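止痛退烧药怎么不吃重：讲稿备注
Kekier社区活动室，2023年6月18日星期日，上午场
（给自己看的，别照着念。语速放慢！上次在Geerts讲得太快，后排有位阿姨全程举着手我都没看见。）

开场前
话筒试一下，左边那只有杂音，用右边的。签到台放放大镜，等一下大家要看说明书上的小字，光靠眯眼睛不行。通知里请大家带家里的药盒来，没带的也没关系，桌上有空盒子可以拿去看。空盒子讲完要收回来，下午场还要用。

第一张：先问大家一个问题
先别自我介绍，直接问：家里现在有几种药是能退烧或者止痛的？举手，一种的、两种的、三种以上的。等他们笑完再往下走。
我自己上个月翻了一遍家里的抽屉，翻出来五种，其中三种里面是同一个东西，我一个做药师的人，脸都有点挂不住。一盒是感冒的时候买的，一盒是给我妈备着头疼吃的，还有一盒是出差时在机场随手拿的，牌子都不一样，颜色也不一样，翻到背面一看，成分那一行写的全是对乙酰氨基酚。
然后说今天就讲这一件事：看成分。讲四十分钟，留时间提问。

第二张：一个东西，好多名字
对乙酰氨基酚，老一点的朋友叫它扑热息痛。国外带回来的盒子上，有的写paracetamol，有的写acetaminophen，是同一个东西，只是各个国家叫法不同。有些处方药的英文标签还会缩写成APAP。（停一下，让他们拍照。一定会有人要拍，别急着翻页。）
还有一类是布洛芬，英文ibuprofen。它和对乙酰氨基酚是两种不同的药，布洛芬属于非甾体抗炎药，同一家的还有阿司匹林、萘普生、双氯芬酸这些。今天主要讲前一个，后面会留一段讲布洛芬。
名字这里可以请大家跟着念一遍“对乙酰氨基酚”，念得磕磕绊绊也好，念过一遍回家认字就容易多了。在Geerts那次念到第三遍，全场终于齐了，气氛一下子就起来了，这一段保留！

第三张：藏在哪里
复方感冒药。这是重点中的重点，慢慢讲。
复方的意思就是一片药里放了好几样成分：一样退烧止痛的，一样管鼻塞的，一样管流鼻涕打喷嚏的，有的还加一样止咳的。退烧止痛的那一样，很多时候就是对乙酰氨基酚。所以一个人感冒了，吃了复方感冒药，摸摸额头觉得还烫，又去拿一片退烧药，就这么吃重了。他自己觉得吃的是两种药，一个治感冒一个治发烧，道理上很通顺，可是身体收到的是双份。
冲剂也一样，热水冲开喝下去，很多人根本没把它当药，有人把它当热饮，一天喝四五杯。（这里语气别太重，底下肯定有人就是这么喝的。）
再提一句夜用的感冒药，里面常常有让人犯困的抗过敏成分，吃了别开车，也别再叠一片别的抗过敏药。讲到这里就好，别展开，上次一展开就收不回来。

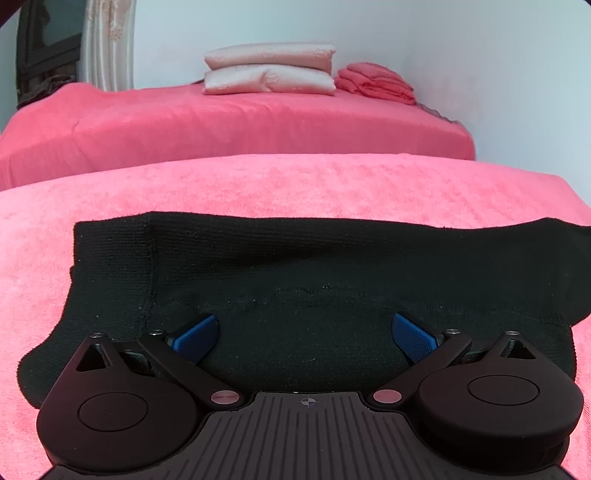

那中成药总没事了吧，都是草药，我跟西药隔半个小时吃行不行？上次讲到这一页，后排马上有人这样接了一句，旁边好几位跟着点头。
这个问题问得太好了，后来我干脆写进讲稿，到这里不等人问自己先说。有一部分名字听上去很“中”的感冒药，其实是中西药复方，配方里除了草药还加了对乙酰氨基酚，有的还加了氯苯那敏。有些牌子的维C银翘片就是，感冒灵颗粒也是。盒子正面看着绿油油的，全是植物，成分表里老老实实写着呢，得翻过来看。隔半个小时解决不了问题，药在身体里要待好几个小时，我们算的是一整天加起来吃了多少。
那位听众后来又补了一句，说她家里老伴一感冒就是三样一起上，吃了几十年也没出过事。我当时的回答有点硬，说没出过事不代表安全。回来想想，换个说法会好一些：以前运气不错，那以后就别再靠运气了，把三样摆在桌上，成分表对一对，留一样就够。今天要是再碰到，就这么答。

第四张：一天到底能吃多少
这一页数字多，板书，写大一点。
两个数字要记：一次吃多少，两次之间隔多久。再算一个总数：一天加起来不要超过说明书上的上限。
上限各地写得不一样，这一点要讲清楚，不然大家上网一查就糊涂了。国内不少非处方药的说明书写的上限比较低，国外有些包装上写的是成年人一天3000毫克，还有写得更高的，那往往是在有医生看着的情况下。我的建议很简单：以你手里这一盒的说明书为准，几个盒子写得不一样，就按低的来。
下面这几种情况，上限还要再往下调，具体调多少要问医生：肝脏本来就有毛病的，长期喝酒的，人特别瘦或者好几天没怎么吃东西的，还有年纪大身体弱的。喝酒这一条要多停几秒。宿醉头疼的时候拿对乙酰氨基酚来压，我知道很多人这么干，听着都替肝着急。
自己在家吃，退烧一般不超过三天，止痛一般不超过五天，到了还没好就该去看看了，别一盒接一盒。

第五张：吃多了会怎样
语气平一点，不吓人，但是该说的一句不能少。
对乙酰氨基酚吃过量，麻烦在于头一天人可能没什么感觉，或者就是有点恶心、没胃口，看起来跟感冒本身差不多。肝脏受伤要再晚一些才显出来，到那时候处理起来就难多了。解毒的药是有的，越早用效果越好，所以发现吃多了，哪怕人好好的，马上去医院急诊，把药盒一起带上，告诉医生几点吃的、吃了几片。不要在家里等着看有没有事，也不要自己抠喉咙催吐。
这里重复一遍“把药盒一起带上”，让大家跟着点头。

第六张：布洛芬
常见的普通片一片200毫克，也有缓释的胶囊，一粒含量更高、间隔更长，两种的吃法不能互相套。缓释的不要掰开也不要嚼，嚼了就等于把半天的量一口气放出来。
布洛芬最好吃了东西再吃，对胃友好一点。得过胃溃疡、胃出血的，肾功能不好的，心衰的，怀孕的（尤其是到了后半程），自己都别随便买来吃，先问。正在吃抗凝药的也一样。发着烧又拉肚子、喝不进水的时候，人已经脱水了，这时候吃布洛芬对肾很不客气，先想办法补水，问过医生再说。
在座可能有不少人每天吃一片100毫克的阿司匹林，是心内科开的那种。这个要专门说：布洛芬有可能影响小剂量阿司匹林保护心脏的作用，两个一起吃，胃出血的风险也会上去。偶尔头疼想吃止痛药，先问一下给你开阿司匹林的医生或者药师。还有，千万别因为听了我这一段回家把阿司匹林停了！（这句要大声，Geerts讲完真的有人跑来问我是不是可以停了，我出了一身汗。）
布洛芬和对乙酰氨基酚能不能交替吃？这个必有人问。我的答法：平时用一种就够，交替吃很容易记乱时间，一记乱就多吃了。医生让你交替，那就拿纸写下来，几点、哪一种、多少。

第七张：小朋友
今天主要是大人的场，但是爷爷奶奶带孙辈的很多，这一页别跳过。
孩子的药看体重，看年龄只是个参考。同样三岁，一个瘦瘦小小，一个胖墩墩，用量差不少呢。滴剂和混悬液的浓度不一样，滴剂往往更浓，瓶子小，要是拿混悬液的毫升数去喂滴剂，一下子就多了。用盒子里自带的量杯或者滴管，别用吃饭的勺子，各家的勺子大小差太多了。混悬液喂之前摇一摇，不摇的话上面淡下面浓。
三个月以下的宝宝发烧，先别喂药，直接去医院。
儿童和青少年不要自己给阿司匹林退烧，跟一种叫瑞氏综合征的病有关系，少见，可是很凶险。
退烧药是为了让孩子舒服一点，体温计上的数字不用非压到正常不可。孩子烧着但是还在玩、肯喝水，可以先看着。反过来，烧得不高可是蔫蔫的、叫不醒、不肯喝东西，那要赶紧走。酒精擦身不要做，捂汗也不要做。（估计会有奶奶不同意，笑着听完，不争。）

第八张：Flollmont药房的记录
Flollmont药房给了我一份他们咨询台的汇总，今年1月一个月，一共记了2030条咨询，问得最多的一类就是“这两种能不能一起吃”。那阵子大家家里囤的药确实多，这个数字我看了一点都不意外。
我想拿它说明的是，问药师这件事很普通，一点也不麻烦人家。结账的时候把家里正在吃的药名报一遍，两分钟的事。报不出来名字的，手机里存几张药盒照片，正面一张，成分那面一张，给柜台看一眼就行。我妈现在就这么干，相册里除了花就是药盒。

第九张：回家做一件事
让他们今天回去就把家里的药全倒在桌上，拿支粗一点的笔，盒子上凡是有对乙酰氨基酚的，画一个圈；有布洛芬的，画一个三角。以后吃药之前看一眼，两个盒子都画了圈，就只能选一个。
过期的挑出来，Kekier活动室门口有回收箱，别冲进马桶。没有盒子、只剩一板的，背面认不出名字的，也别留了。
药别放浴室，潮；别放灶台边上，热。有小孩的放高处，带锁最好。药盒里的说明书别扔，折一折塞回去。散装到七天小药盒里的，原来的盒子也要留着。
我桌上准备了Kitirero印的小卡片，100张，一家拿一张，正面是成分的几种叫法，背面是空格子，可以写时间和片数。发着烧的人记性都不好，别信自己的脑子，写下来。（卡片上“间隔”那一栏印得太小，口头提醒一下，下一版要跟他们说改大。）

提问
可能会问到的，先备着：
止痛贴和药膏算不算？有的贴膏和凝胶里是双氯芬酸或者布洛芬这类，吸收进身体的量比口服少，但也要告诉医生，大面积贴好几张再加口服的，不合适。
喝咖啡有没有影响？有些止痛药和感冒药本身就加了咖啡因，晚上睡不着的看看成分表，白天少喝一杯。
忘了刚才吃没吃怎么办？当没忘记处理，就算吃过了，等到下一次的时间再说。
打疫苗之前要不要先吃一片预防发烧？一般不用提前吃，打完真的不舒服了再按说明书吃。
进口的是不是比国产的好？成分一样、剂量一样，看准这两项就行，我自己家里买的就是最便宜的那种。
痛风发作吃哪种、癌痛怎么吃、术后怎么吃，都不在今天范围，请他们会后单独来找我，或者回去问主治医生，别在台上给人开方子。

如果时间不够：第八张可以跳，第七张只讲浓度和三个月以下，第四、第五张一个字都不能砍。
如果时间有多：再请大家念一遍那五个字。

收拾
投影的转接头是我自己的，记得拔。放大镜六个要收齐。下午场两点开始，中饭别吃太饱，上次讲到一半我自己先困了。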